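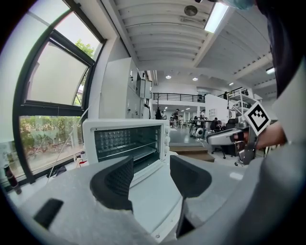
Home Reviews Kitchen Buying Guides About

Grasso countertop oven thermometer
Moataz El Ouafi, July
2 min read

Dial settings on small ovens are a poor guide to the temperature inside them. I bought the Grasso to find out how far off mine was, and I have now used it for 26 bakes.

The Grasso is a bimetal dial thermometer with a folded steel foot and a hook. The scale runs from 100 to 600°F in 25-degree steps. It either stands on the rack or hangs from it. In a toaster oven, hang it – standing, it takes up space a small pan needs.

I checked it against a wired probe clipped to the same rack. With the oven set to 300 and left alone for 20 minutes, the probe averaged 334 and the Grasso read just under 335. The oven was running 34 degrees hot. At 400 the two instruments differed by 5 degrees, the Grasso reading low. Above 450 the gap grew to 10.

Response is slow. The needle needs eight minutes to settle after a cold start, and it does not follow the heating elements as they cycle. For an average, that works in its favor. For broiling it is no use.

The numerals are black on white and readable through a closed door with the oven light on. Without a light, bring a flashlight. The glass face browned slightly at the rim after the first month and wiped clean with baking soda paste.

The Fendley costs less and has larger print, but its foot is too wide for closely spaced rack wires and it tipped over twice. I returned it.

The Grasso stays in the oven. I now set the dial to 265 when a recipe calls for 300.

Previous Next Back to top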